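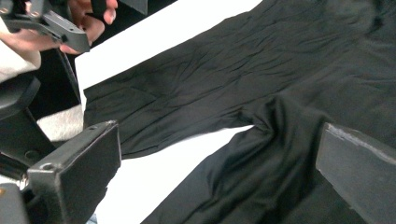

Grondness Textile Handling Project
Progress report to the Bratu fund, second period
Prepared by Yupin Thongdee

Summary

You asked for a code of practice for teaching robots to handle clothing. We now have a draft. It is 22 pages long, which is 2 fewer than last time, and Marius Anghel would like it recorded that he fought for every one of those he lost.

Work done since the last report

The recording rules are in use at both sites. Each demonstration is done by a person with a hand-held gripper in each hand, and the rules say what counts as a start, what counts as a finish and what gets thrown away. The third part took longest. Kha Trương holds that a failed fold is still useful if it is labelled as one. Laurențiu Marinescu holds that people will label their failures "partial success" until the end of time. The draft sides with Kha and gives Laurențiu a tick box.

Dark clothing now has a section to itself. Black stretch fabric on a white table is the hardest thing we handle: the table comes out too bright, the seams all but vanish, and one leg looks much like the other. The old rule read "ensure good lighting", and everyone was in favour of it. The new one asks for a test clip of a black garment at the start of each session, checked by someone other than the person who recorded it.

Finger pads must be looked over before each session and the scuffs noted on a card. We argued about how worn is too worn and settled on replacing a pad when the surface that touches the cloth is no longer flat. Scrapes along the top rim can stay.

Cables must run off the side of the table away from the garment. This was rule 40 in the first draft and is now rule 6, following representations from Misivton.

What has not gone well

Of the 46 comments received from partners, a good many concerned the word "garment". Ereo would prefer "item". We have kept "garment" and expect to hear more.

Consent wording for people whose hands or sleeves appear in recordings is still with Sushil Bajpai. He has promised it for June. He did not say which.

Spending

Within budget, apart from replacement finger pads, where we were too hopeful. We ask to move the unspent travel money across to cover them.

Next period

Trial of the draft at Misivton by operators who had no part in writing it. A shorter version, to fit on one sheet by the table. Marius has asked for both sides.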